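Chapter 7
When the Test Kitchen Moves to the Screen

Reading time: 18 minutes

Surnolwood makes control software for robot arms that work in kitchens. Its customers are cafeterias, hotels and a few care homes. Before a new version of the software goes out, it has to be tried on ordinary jobs such as picking up a container, setting it on a counter or reaching past a toaster to get at a bottle.

For years these trials were done by people. The company kept a test kitchen in the Trarnlow building, and a crew of technicians put the objects out, started the arm, watched it, wrote down the result and put everything back. A technician on a good shift could finish about 40 trials. Most of that time went into resetting the counter.

The company now runs most of its trials in simulation. The kitchen is a computer model with cabinets, appliances and a marble-patterned counter, and the arm is a model too. Software puts each object in its starting place, runs the trial and records the result. The crew still has work to do, but it is different work, and this chapter follows how the change was made and who felt it.

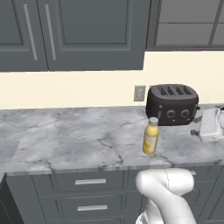 7.1 What the Job Used to Be

Berwyn Beddoe worked in the test kitchen from the start. His job title was test technician, second grade. He had come from a cannery, where he ran a packing line, and he was hired for his steady hands and his record keeping. He had no training in programming and was told he would not need any.

The work was physical. Technicians bent, lifted and wiped for most of the shift. They also had to stay behind a yellow line while the arm was moving, so a large part of the day was spent waiting. Two people had to be in the room during every trial, one to run the arm and one at the stop button.

The results went onto paper sheets. A sheet had a box for success, a box for failure and a wide space for remarks. Beddoe and the others used the remarks space a great deal. They noted that the arm slowed before a turn, or that it came in too low over the counter, or that a grip looked weak even though it held. Engineers upstairs asked for the success and failure totals every afternoon. They read the remarks less often.

7.2 The Change

The decision to move to simulation was made in June by the head of testing, Macarena Sepúlveda. She gave three reasons in her memo to staff: cost, speed and safety. The old kitchen could hold one arrangement at a time. A simulated kitchen can be copied, and each copy can have its own arrangement of objects and its own position for the arm.

The first overnight run was made up of 299 trials. When the technicians came in the next morning, the totals were already on the screen. Sepúlveda later said that this was the point at which the crew understood how large the change would be. No one had set out a bottle, and no one had stood at the stop button. 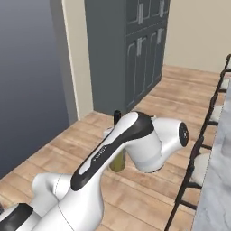
The company had promised that there would be no layoffs for a year, and it kept to that. It did not promise that the jobs would stay the same. Technicians were offered a choice between a retraining course and a transfer to the warehouse at Tresgate. The course lasted six weeks and was given during paid hours. Beddoe took the course. Gareth Whitlock, who had worked beside him at the stop button, took the transfer and kept his old pay rate.

The two men gave different accounts of the choice when they were interviewed for this book. Whitlock said he did not want to sit down all day. Beddoe said he did not want to start again in another building at his age, and that he was curious.

7.3 What the Job Is Now

A retrained technician is called a trial reviewer. The reviewer sits at a desk with two monitors and goes through trials that the software has marked as failed or doubtful. For each one the reviewer plays back the motion from several viewpoints, including one that looks out past the gripper fingers. The reviewer then chooses a cause from a menu and sends the trial on.

Much of the skill lies in looking. In a close view, a large container can hide a good part of the kitchen behind it, and a finger that seems to be touching an object may be standing clear of it. Reviewers learn to check a second viewpoint before they choose a cause. 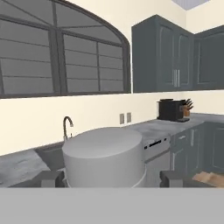
The menu itself became a matter of dispute. In its first version it had no space for remarks. Iara Bravo, the shop representative, raised this with management after several reviewers complained that they could see problems they had no way to report. A trial might count as a success and still contain a motion that would worry a cook standing nearby. The space for remarks was put back two months later, and an engineer, Roald Fjeld, was assigned to read what was written in it.

Pay was the other dispute. The company first placed reviewers in the same grade as technicians, on the ground that they were the same people. Bravo argued that the new job called for more judgment and should be graded again. Management answered that it was also less tiring and carried no risk of injury. Both statements were correct, and the grading system had no rule for weighing one against the other. We return to this case in Section 7.6, where job evaluation is taken up in detail.

Some of the old work remains. The test kitchen is open for part of each week, because a version that does well in simulation still has to be tried with a real arm before it is released. Beddoe is one of the people asked to go down for these sessions. He still fills in the remarks by hand and types them up afterward.

Terms used in this chapter: task, job grade, retraining, transfer right, deskilling, review work.

Related sections
Chapter 6: Scheduling Software and the Shift Supervisor
Chapter 8: Who Is Consulted Before a Machine Arrives
Case file: The Escobedo Laundry Agreement
Case file: Warehouse Transfers at Tresgate
Appendix B: Reading a Job Description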